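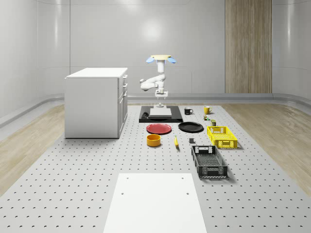 *White cabinet, flat top, drawers down one side.*

**Moving from Wistberg to Kostport: cardboard or crates?**

**zulmira_g** wrote:

Good evening to all. In August I will move from Wistberg to Kostport, 494 km by the road. I have asked Vamon for a price and they want 800 for the van and two men, but I must pack everything by myself. My question is about the kitchen. My sister insists on cardboard boxes, and I am thinking of plastic crates. Also, do I empty the drawers of a cabinet or leave them full and tape them? I would be grateful for advice from people who have done a long move.

**NamgilW** wrote:

Cardboard, without any doubt. It is cheap, it stacks flat when you finish, and you can write on it with a marker. I moved three times with the same boxes. Crates are heavy before you put anything inside.

For the drawers: empty them. I left mine full once, and the bottom of one drawer came down on the stairs with all the forks.

**idrisa_n** wrote:
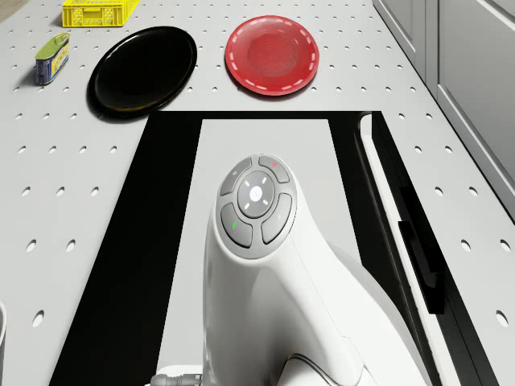
For a long drive I would divide the kitchen by weight and by how easily it breaks, and only then choose the container. Cans and jars are much heavier than people expect, and in cardboard they push through the bottom, especially if the box stood one night on a damp floor. A crate like the yellow one, with ribs on its sides, is what I would take for cans. But an oval plate such as the black one I would never put in together with them. Plates go in a small carton, standing on their edge, with paper between every two.

So my answer to Zulmira is both.

**NamgilW** wrote:

I must disagree a little. If you tape the bottom of the box in a cross and fill it only halfway with cans, it will hold. The problem is that people fill it to the top.

**idrisa_n** wrote:

Half-full boxes get crushed when something is stacked on them. I have seen this in my own van -- the rice was everywhere until winter.

**mikyung.s** wrote:

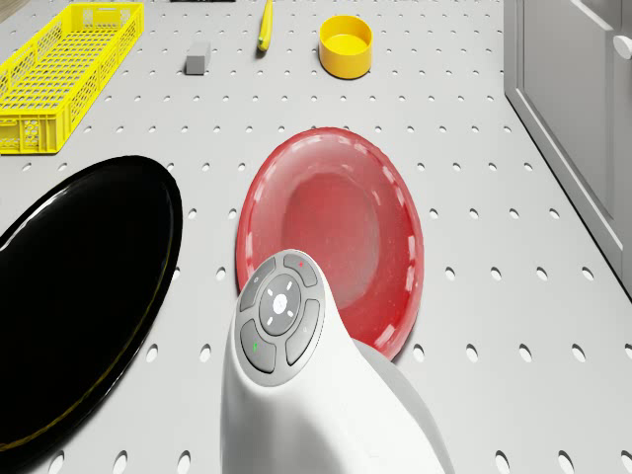

*Yellow crate with the open sides, small gray block to the right of it.*

I am on the side of the crates, with one warning. Small things fall through the holes. Put a folded towel on the bottom first, then you have also packed the towel. And please check if the insurance of the mover covers what you packed yourself. Mine had a limit of 3,000 and did not cover glass at all.

**zulmira_g** wrote:

Thank you, this is very useful. I will empty the drawers, and I will use crates for the cans and cartons for the plates. Mi-kyung, did you ask for the insurance paper before you paid, or did it come after?

**mikyung.s** wrote:

Before. They sent it the same day, but I had to ask two times.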